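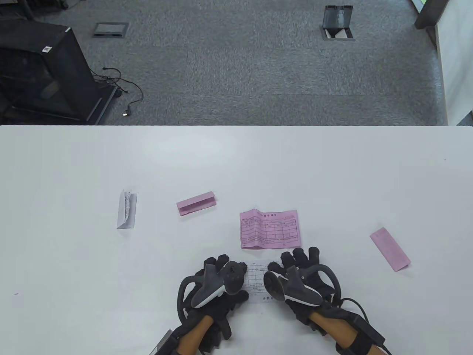
Paper slips segmented as one blob once they're folded, any way round this?

Filed under: Software > Perception > Masks and tracking

Ina
Hello all, and thank you in advance for your patience with a long post! I'm writing the labelling side of a project on handling paper forms, white ones and pink ones, all printed with little ruled tables. My tracker (I use Fesow, with its default settings) is lovely on a flat sheet, but as soon as a slip is folded like a tent it gives me 2 masks, one for each face, and then swaps them when the fingers come across. I have 893 clips to get through and I'd rather not fix them by hand. The pink form is the worst of the lot.
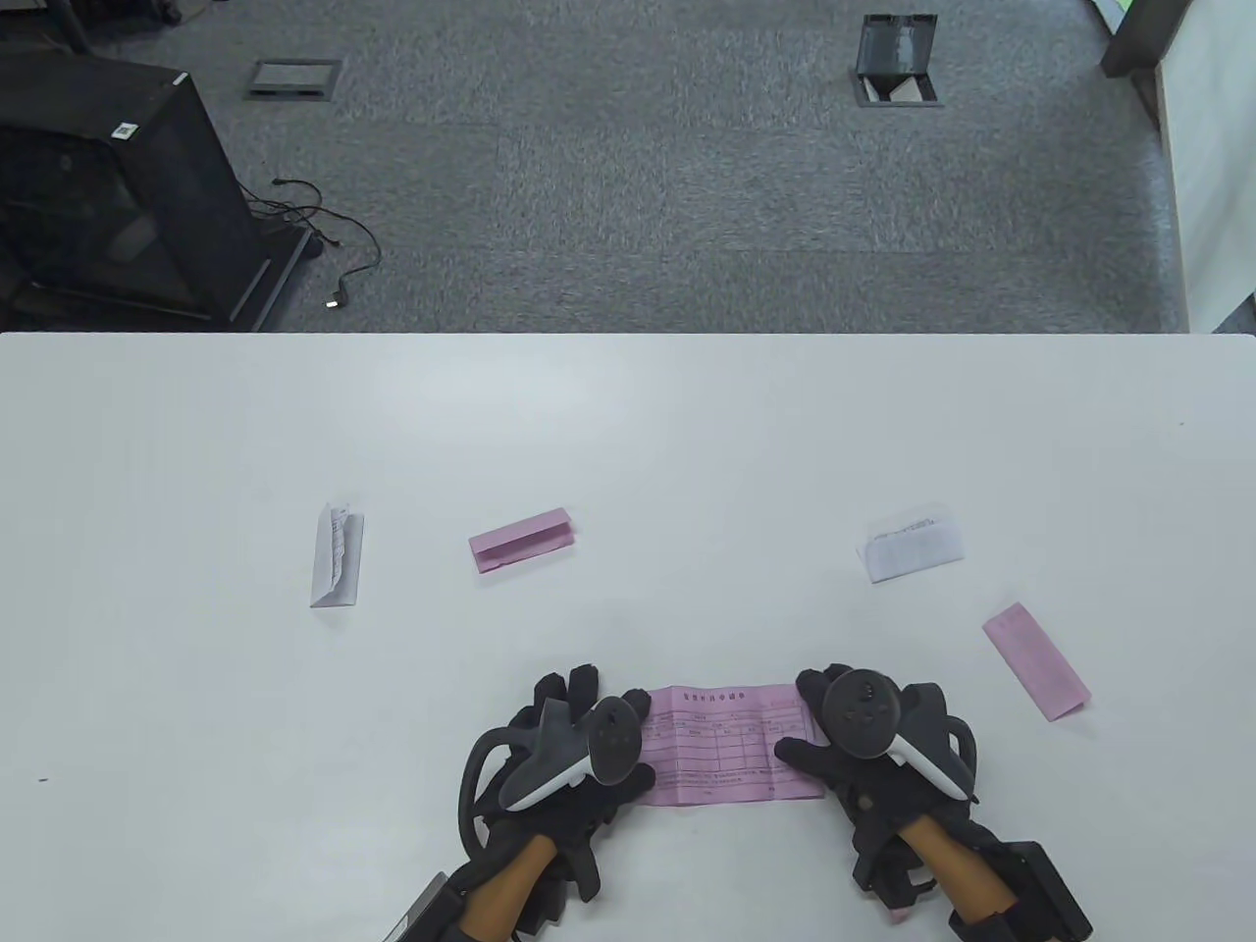
With both ends pinched like that, the mask tends to stop at the glove and start again on the other side, so my planner thinks the sheet has shrunk. I've tried a bigger model and a smaller one, and neither was any better.

Ryota Chiba
Oh, I had weeks of this in March, you have my sympathy. Don't let the tracker decide what counts as one object. Seed it on a frame where the slip is clear of the hands, carry that identity forward, and only allow a new one if the mask has been gone for 10 frames. For the shrinking, fit a rectangle to the edges you can see and pass that to the planner along with the raw mask. The printed grid helps a great deal here, as the lines give you the direction of the sheet even when a corner is covered. I'd check it on 300 frames or so before running the lot.

Ullow
turn the colour weighting down, worked for me with white paper. not tried pink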